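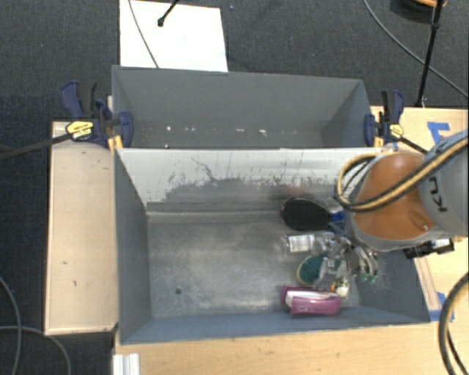
The picking arm reaches in among the household goods at the right end of the front bin.

I went to Padcombe in November expecting to be bored. A bin-picking kit sounds like something you read about while waiting for a dentist. Then I stayed until after 4 in the afternoon and had to be reminded about my train (twice!).

Brendovent sells the kit as a subscription. You bring the arm, they bring the software, a gripper setup and a person to get you going, and you pay 1067 euros a month for all of it. My person was Wilma Declercq, who has the patience of a kindergarten teacher and laughs at her own demos when they go wrong.

The job is simple to explain. Stuff sits in one metal bin, and the robot has to move it to the bin behind, piece by piece. I liked that the stuff was so ordinary — a clear bottle with a label, a green scrub brush, a pink case, a black thing I'd call a hairbrush if you made me guess. Clear plastic is the one I'd been warned about. Cameras tend to look straight through it, and I've watched pricier systems poke at a bottle like a cat with a glass of water.

So I asked for 20 tries with the bottle, piled in with everything else. The kit got it 13 times. Wilma thought that was a bad day, I thought it was pretty good, and we argued about it over some really terrible coffee. The scrub brush was much easier, and the pink case came up nearly every time once the stuff on top had been moved.

What bugged me was the setup screen. It asks you to mark the walls of each bin by hand, and if you bump a bin afterward you get to do it all over again. Clamp your bins down, folks! Theirs are held with plain bar clamps, the kind I have in my garage, and I found that oddly cheering.

Esko Kettunen runs a small returns warehouse for Vidmar and has had the kit for 2 months. He told me on the phone that he's happy with it for brushes and boxes and still sorts bottles by hand. "I'd pay it again," he said, "but I'd want a better manual."

Me too. The one I got stops explaining things right after the gripper is bolted on, and Wilma's cell number is written inside the back cover.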